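Fillosent Clear Zip Bags, Pink Track

Home / Bags & Pouches / Zip-Top / Candy and Small Stuff

A bag. You put things in it, you close it, the things stay where you put them. We have been selling storage long enough to know that people want more of a story than that, so we'll do our best.

The pink track is why most of you are here. Clear zippers on clear bags are a fine idea until you are standing in a dim pantry feeling along the top of one like a safecracker. Pink you can find. Pink you can also see is open, ideally before you pick the bag up by the wrong end and send chewy candy under the refrigerator.

We fill ours with individually wrapped candy. It's a fair workout for a bag: lots of small pieces, crimped ends poking in every direction, and always one more piece that someone swears will fit. The sides are soft, so a full bag bulges and wrinkles and won't stand at attention. If you want something that stacks like bricks, look at the Brouwer tubs and bring a bigger shelf.

Details

Body: clear, flexible plastic
Closure: pink zip track across the top
Pack sizes: 5 or 100
Item number: 109
Good for: wrapped candy, crayons, hair ties, game pieces
Less good for: soup

How to fill one

Open the track all the way and fold the top edge back over your fingers. Drop the candy in a handful at a time. Leave 2 inches free under the track, then press the air out and run your thumb along the pink from one corner to the other. Go back over the corners. Everybody skips the corners.

From customers

"Bought the 100 pack for a party that got called off. I now own a great many bags and have sorted every drawer in the house." — Hanneke Verbruggen

"My kids can see exactly which flavors are left, so the arguments start sooner." — Thilini Fakir, May 22, 2020

Goes well with

Cadix stick-on labels
Kidden drawer dividers

Photos
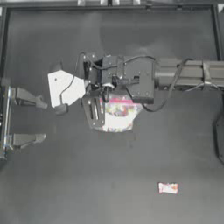
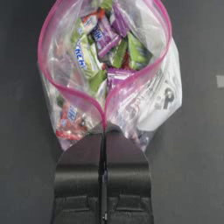
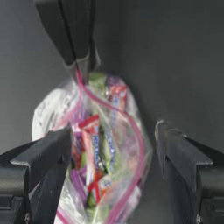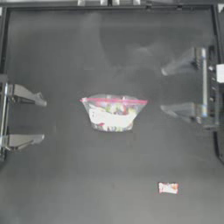 Clear bag with pink trim, filled with candy. Candy not included.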